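Filed under: Diary / Kitchen / Grumbles

28 July 2024

Cold all day and the rain came sideways off the harbour, so I stayed in and read the leaflet for the little ovens again. I have now read it four times and I still don't believe it. Trarkwood say their benchtop model will "replace your full-size oven for everyday meals". Whose everyday meals? Mine include a roast chook, and I would like to see the chook that fits.

The whole business started in March, when the element went in the big oven and the bloke from Wainwright quoted me $340 to replace it, plus the call-out. I said I'd think about it. I have been thinking about it for nearly five months, mostly over things done in a frypan. My sister reckons I should give up on the big one and buy a toaster oven like everyone else in Jornarport apparently has. She also told me air-dried towels were a fad, so I take her advice with some salt.

I did have a proper look at the pictures again after tea. I want to get down what I think before I talk myself into something.
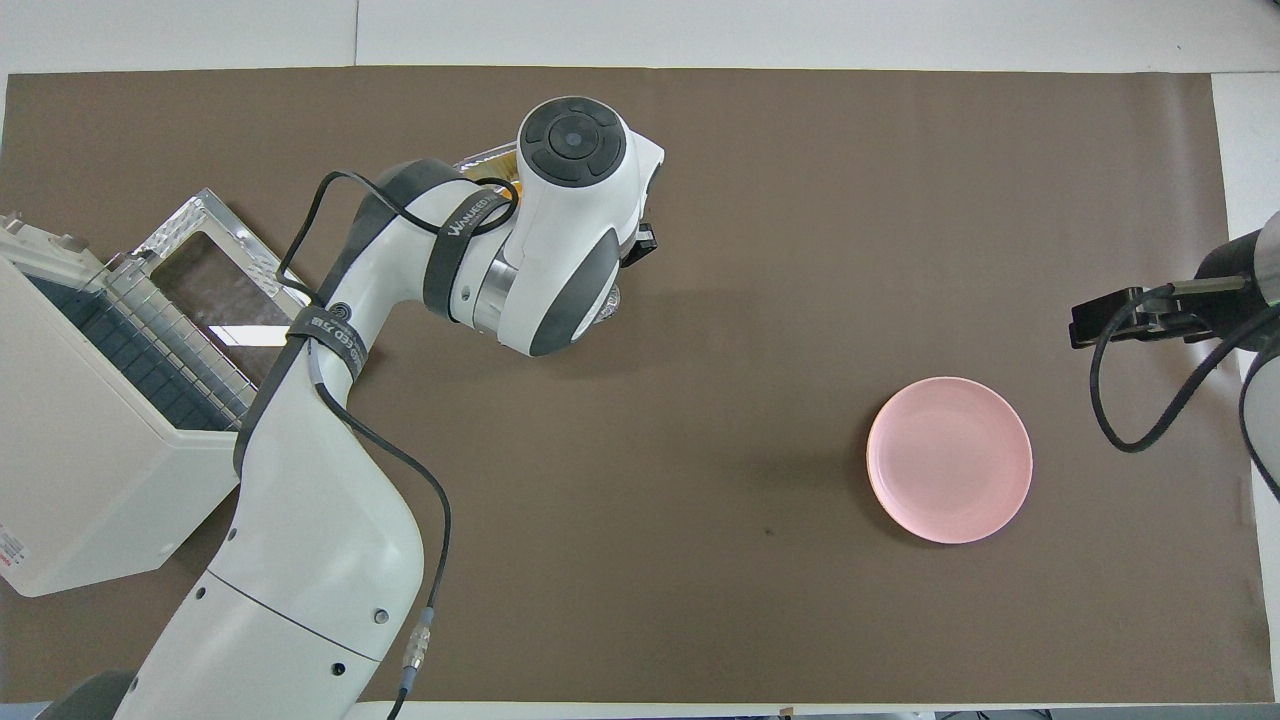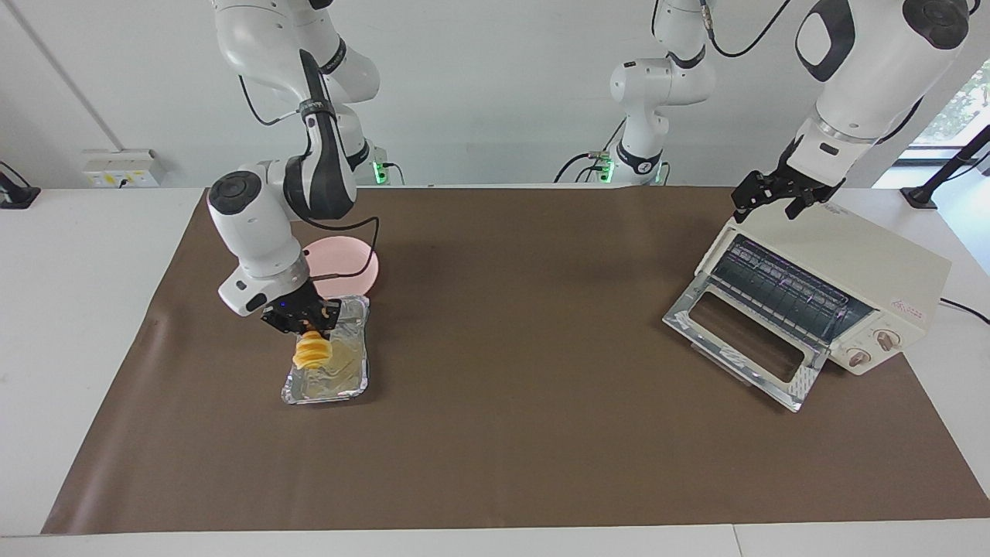
My main quarrel with toaster ovens is the door. Every one I've lived with had a door that dropped down in front and took up the very bit of bench I needed for putting the hot thing on. The cream one in the second picture is the same, door hanging right down towards the table, and the foil tray with its yellow bit of food has to have its own spot away from it. Fine on a big table with a brown mat over it. My bench is the width of a chopping board between the sink and the wall, and the kettle has first claim.

Then there are the knobs. Two of them on that one, which I will allow is the right idea, as I can't stand a screen on a cooker. But I had a Trosbridge with knobs in the old flat and the temperature one was a work of fiction. Set it to 160 and the biscuits came out like roof tiles. I bought an oven thermometer in the end and it sat in there calling the dial a liar for 2 years.

Foil trays I have no argument with. I'll use one three times if it isn't bent. I don't go along with the people who say you can bake straight on the rack and just wipe the crumbs out after. I've wiped out those crumbs. They go under the element and smoke the next time you want toast.

So, where I've got to. The small oven is cheaper on power, supposedly, though the leaflet only compares it with "a conventional oven" and doesn't say which. It would do scones, cheese on toast and half a tray of vegies. It wouldn't do Christmas. The repair would do Christmas, if the element is really all that's wrong with it, and I have only Wainwright's word for that.

Measured the bench again before bed. Same as last time. Will ring for a second quote on the element and ask them to put it in writing.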